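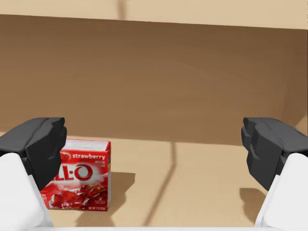
Grorkham Shelf Set, README

Hi, and thanks for downloading this! I'm Nabila Hidayat, and I look after the data for the Grorkham robotics club. This is the readme for our simulated grocery shelf set, which we put together over one school year for the student track of the Innes Challenge. I've tried to write down what I wish I'd known when I opened other people's datasets (mostly: what the folders mean, and which bits are broken).

What's in it

There are 715 episodes, all from simulation, all with a two-armed robot working with small grocery items. Each episode is one folder with the video from each camera, the joint positions for both arms and both hands, and a text file with the task sentence. The whole thing unpacks to 80 GB, so please check your disk first. I filled up the club laptop twice before I learned to do that.

The items are the sort of thing you'd find in anybody's kitchen: a red Jell-O box, a tuna can with a blue label, a Campbell's tomato soup can, and a few more. The full list is in objects.txt, with the short names we use in the task sentences. "Jello" is always spelled without the hyphen in there, so search for it that way.

How we recorded it

Every episode was driven by a person. Liis Jaunzems built the control setup we used, which we call Goteo, and she rewrote it in December when the old version kept mixing up left and right (if you ever meet a stray folder called goteo_old, throw it out). You drive both arms at once, and it takes a good few evenings before your hands stop arguing with each other!

Our routine went like this:

1. Load the shelf layout and check that the item poses match the task sentence.
2. Move both arms to the start pose and wait for the beep. Episodes started before the beep have a jump in the joint data, and I've deleted all the ones I found.
3. Do the task at a normal pace. We told everyone to keep going after a fumble, so you'll see second tries in there. They're kept on purpose and marked "retry" in the notes column.
4. On the shelf tasks, get each hand to its own item before moving anything. A typical moment has the left hand around the upright box on the middle level while the right one is at the end of the Jell-O box.
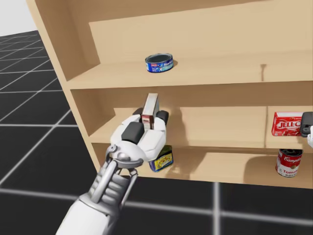
5. Save, write one line of notes, and reset. If you forgot the notes line, Eyvindur Bundgaard would come and find you.

Labels

Tirta Tambunan and I did the labels by hand, with a lot of snacks. Each episode is split into short segments (reach, grasp, lift, move, place, release), and there are 3,812 segments in total. The start of a grasp was the one we argued over most. Take a hand that's in front of the tall white-and-red box with its fingers spread: is that still a reach, or has the grasp begun? We settled on reach until the first finger touches the item, and we went back and fixed the early episodes to match.

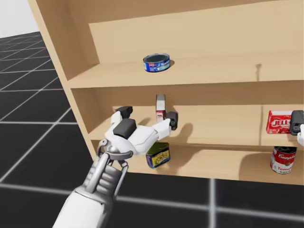

Tirta wanted a separate "hover" label for those in-between moments, and I still think he had a point, but by then we were too far along to redo everything. If you want to try it, the contact times are in contacts.csv and you could work it out from those pretty quickly. Send us what you get!

Splits

We hold out 275 segments for testing, picked by Paraskevi Makris, who didn't train any of the models. Please don't train on them, even "just to see." The list is in test_segments.txt and the rest is yours to use however you like.

Known problems

The hand cameras are sometimes a frame behind the others. Line things up by timestamp and you'll be fine.

Shadows change direction between some layouts. Liis moved the light and didn't write down when. Sorry!

A few task sentences say "can" without saying which one. I fixed the ones I ran into, but I'm sure I missed some.

There are no real-robot episodes here, so I can't promise anything trained on this will behave on hardware. We haven't tried.

Using it

Free for classes, clubs and research. If you write something up, please credit the Grorkham robotics club and mention the Fumthorpe library, who let us run renders on their machines overnight. For bugs, open an issue with the episode number in the title and I'll look at it after exams.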